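Ticket 184: Washing machine trips the electrics halfway through
Opened by: Despina Coman
Product: Majali front loader
Status: Closed

Opened August 28, 2020

Hello, hope somebody can help because I'm running out of clean socks! I've got a Majali front loader that I bought second-hand in April, and until last week it was a dream. Now it gets partway through a wash and the whole downstairs goes off. Lights, fridge, router, the lot. I go to the fuse box, flip the switch back up, everything comes on again, and the washer sits there with a drum full of grey water looking innocent.

What I've tried so far:

Different socket. Ran it off the one behind the fridge with the fridge unplugged. Same thing.

Cleaned the filter. Got a hair grip, a button and a truly horrible amount of fluff out of it. Felt very pleased with myself, ran a wash, tripped again.

Turned it off at the wall for a night. No change.

Swapped the fuse in the plug. No change there either, though the old one looked fine to me anyway.

It's the main safety switch that goes (the one with the little test button on it), not the one marked for the kitchen sockets. I don't know if that matters but my neighbour seemed to think it did.

Despina

Reply from Jayson Cruzado, Draltomeo Appliance Help

Hi Despina,

Your neighbour's right, it does matter. When the switch with the test button goes, it usually means current is leaking to earth somewhere. If the machine was simply drawing too much you'd expect the kitchen sockets one to drop instead. Please don't keep resetting it with the washer plugged in, and keep it unplugged between tests.

Couple of questions. Does it go at the same point each time? And does it happen on a cold wash as well as a hot one? If you can face one more go, try the cold rinse on its own and then a 40 wash, and write down where it gets to.

Jayson

Reply from Despina

Right, did my homework. Cold rinse on its own went all the way through, spin and everything, no bother at all. Then I put the 40 wash on with nothing in the drum and sat on the kitchen floor with a cup of tea and my phone timer. It filled, turned a few times, and bang, off went the lights at 9 minutes. Tried it again after lunch and got 9 minutes again, so at least it's consistent.

I had a look at the sticker inside the door and it says 2000 watts, if that's any use to you.

Meanwhile I'm washing in the bath like it's the war. Towels are the worst. Do not ever try to wring out a bath towel on your own.

Reply from Jayson

That's really helpful, thank you. Fine on cold and tripping when it starts to warm the water points me at the heating element. The outer skin gets a tiny crack, water gets in, and off it goes. It's common on older machines and much more so in hard water areas. The 2000 watts will help in ordering the right one.

I can't be certain from here, mind. A damp connector on the element would look just the same. You'd need someone to test it with a proper insulation tester, as an ordinary cheap meter can miss this sort of fault. If you're not used to working on mains appliances I'd get an engineer in for this one.

Reply from Despina

I am extremely not used to it, so I've booked someone. Earliest they could do was 5 days away – typical – but I'll manage on cold washes. Is that all right, by the way? Cold only?

Reply from Jayson

I'd leave it unplugged until it's been looked at, I'm afraid. I know that's not what you want to hear. If there's a launderette nearby, treat yourself. Worth asking the engineer to check the door seal and the hoses while the back's off too.

Reply from Despina

Launderette it was. Two big bags on the bus, and I got chatting to a lady about fabric softener for the best part of an hour, so not a wasted trip!

Anyway, the engineer's been. It was the element, just as you said. He clipped his tester on and it failed straight away, and when he pulled it out it was furred up like an old kettle, with a split along the underside you could get a fingernail into. New one fitted (a Plarkel one, he had it in the van), connectors dried and checked, and the seal's fine. He ran a 60 wash before he left and the lights stayed on. I've since done three loads myself and I've stopped flinching when it starts to fill.

He told me to use a descaler now and again. He likes the Flernidska powder but said any of them would do. Is it all right to put that through on an empty hot wash?

Reply from Jayson

Brilliant news! Yes, empty drum, hottest wash, powder straight in the drum unless the packet says otherwise, then a quick rinse afterwards. Every couple of months is plenty. I'll close this one, but reply here if it starts up again and it'll reopen by itself.
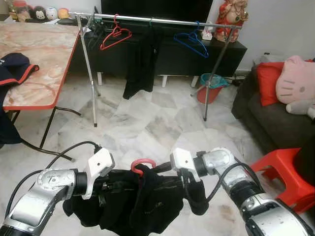 One more thing before you go – keep the engineer's receipt somewhere safe. Parts like that normally come with a guarantee of their own, and he'll want to see the date on it if the new element ever plays up.

Jayson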